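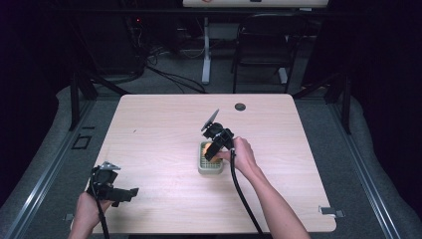
Several readers wrote in after the last page to ask whether they could get going on the price of the grippers alone and sort out everything else later. One put it more bluntly: the grippers are the kit, so why does the rest of the list cost more than they do? Good question, and a fun one to plan around, so let's go through a budget line by line!

Our own set-up at Wornura is built for two-handed tabletop work with hand-held grippers, and the total we allow for a first station is 3000 pounds, before computers. Yours may well be different. The order of the steps matters more than the sums.

Step 1. Write down the jobs first

Before you open a single catalogue, list the tasks you want to record or teach. Lifting a soft thing out of a small container is a very different job from turning a key, and it changes how wide the jaws have to open and how much grip you need. Keep the list to one page and pin it up where you do your ordering.

Step 2. Price the grippers as a pair

If any task on your list needs two hands, ask for a quote on two. We had quotes from Kumska and Trosico, and both looked cheap until we added the second unit and the cables. Ask these things in the same email:
Is the cable included, and how long is it?
Can the jaw pads be bought separately?
What is the wait for a replacement?

Spare pads are a lovely small thing to have in the drawer. We put 56 pounds aside for them.

Step 3. Measure for cable, then measure again

A cabled gripper has to reach every corner of the table with your arm stretched out, and still have slack down to the floor. Use a bit of string! Hold one end in your hand, go through the motions of the longest task, and let someone else mark where it meets the socket. A table with a cable hole is handy if your equipment sits underneath or behind.

Step 4. Table, frame and floor

A plain table with rounded corners is kind to forearms, and you will be leaning over it a lot. Clamp-on brackets save drilling. If you want rails round the work area, get them cut to length by the supplier (ours charged 91 pounds for cutting and delivery, and it was worth every penny).

Step 5. The bits and pieces

Sponges, tubs, trays, things to pick up and put down. Set aside 50 pounds and enjoy spending it. Buy doubles of anything soft.

Step 6. Place the order in two halves

Send off for the table, frame and brackets first. Our grippers came through Kamolrat in January, by which time the table was up and the string test done, so we could plug in and start the same afternoon. Keep the packaging until both grippers have run through every task on your list.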